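How to Sweep a Table with Gripper Hands (and Can Machines Do It Yet?)

Posted by Paraskevi on 14/04/2020
51 comments

People keep asking me when a machine is going to do their crumbs for them. My answer is always the same: have a go with a pair of grippers yourself, and then ask me again! 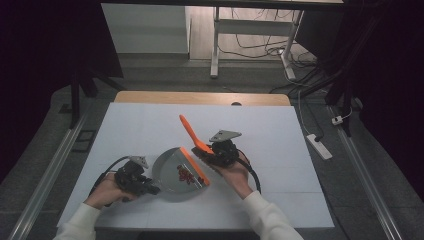

What you need

A pair of hand-held grippers, a dustpan with a soft rubber lip, a brush with a chunky handle and something dry to sweep up. Bright bits are best on a white table because you can spot the ones you've missed. I'd skip flour on your first go (I didn't, and I was finding it well into the evening).

Step 1: Get hold of the pan

Clamp it by the edge with your left gripper and give it a little wiggle. If it tips when you wiggle it, it'll tip when you sweep, so let go and try again a bit further along. Keep the rubber lip flat on the table the whole time – even a small gap and the bits go straight underneath.

Step 2: Pick up the brush

Go for the handle, and let it lean at whatever angle feels natural. My friend Markos Stergiou holds his bolt upright and gets on fine, but I end up pushing down far too hard that way.

Step 3: Sweep in short strokes

Start just outside the lip and work outwards as you clear. Long strokes look lovely and fling everything on the floor. Stop now and then and check the pan hasn't crept backwards, as mine always does.

Step 4: Lift and tip

Tilt the lip up slightly first, then lift. Slowly!

So, can a machine do it?

Sort of. We've been teaching one at Jondholm from sweeps done by hand, 948 of them so far, and on a clear table it now gets the whole lot into the pan in 83 tries out of a hundred. I was thrilled with that. Then we swapped the brush for one with a shorter handle and it swept thin air for nearly 51 seconds.

It also can't tell when it's finished. You and I glance down, see two crumbs and decide whether we care. The machine either stops early or carries on brushing a clean table, and I haven't found a good fix for that. If you have, pop it in the comments, please. I'm trying wet crumbs in May and will write that up separately.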